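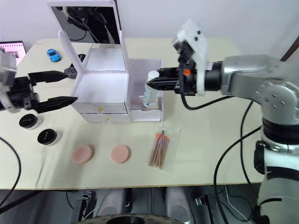
White cosmetic organizer on a tabletop, with a robot arm at either side.

FOR IMMEDIATE RELEASE
4/26/21

Matcombe asks colleges to look harder at paid motivational speakers

Matcombe, a student advising co-operative, today released its review of one-off motivational talks on college campuses. The short version: students enjoy them, colleges keep booking them, and we could find very little to show they change anything a month later.

The review looked at talks and "empowerment afternoons" held at the Trodska and Brumberg campuses over the past two academic years, in person and then online. A total of 774 students filled in a form on the way out or at the end of the call. Most gave the speaker top marks. We would be surprised if they hadn't, as the form was handed out by the speaker's own people in several cases and asked questions such as "How inspired do you feel right now?"

In February we wrote to all of those students again and 167 replied. Of that group, 47 could name one thing they had done differently as a result of the talk. Several of those told us they had bought a planner.

We make no great claims for these numbers. The people who answer a follow-up email are probably keener than the people who delete it, so the true picture may well be worse. It may also be better. The point is that neither campus had tried to find out before signing the next cheque.

The programme most often booked was the Hirano Method, a 90-minute session on confidence and goal setting. Hirano's brochure speaks of "lasting transformation" and "proven results". Matcombe asked for the results. We were sent a second brochure and a page of testimonials, some of them from people who had since become Hirano facilitators. We asked again and were offered a discount on the facilitator course.

None of this means a good speaker is a waste of an afternoon. Students told us they liked hearing from someone who had failed a year and come back, or started a business from a spare room and lost money on it. Those talks tended to be cheap or free, and given by graduates of the college. The expensive ones had more music.

Matcombe recommends that colleges considering a paid speaker:

Ask for the fee in writing, including travel, workbooks and any licence for slides.
Ask what was measured after earlier talks, when, and by whom.
Run their own survey, with questions the speaker has not written.
Compare the cost with an extra day of drop-in advising.

On that last item we have an obvious interest. Matcombe provides drop-in advising and is paid for it at Trodska. Readers should weigh our comments accordingly - and are welcome to ask us for our own follow-up figures, which cover only part of the period and are patchy for the months when the advising room was closed.

The full review, including the survey wording and the replies with names removed, is available on request from the Matcombe office. Colleges may reprint the recommendations without charge.

About Matcombe
Matcombe is a member-owned co-operative offering study, career and budgeting advice to college students. It does not book or represent speakers.

ENDS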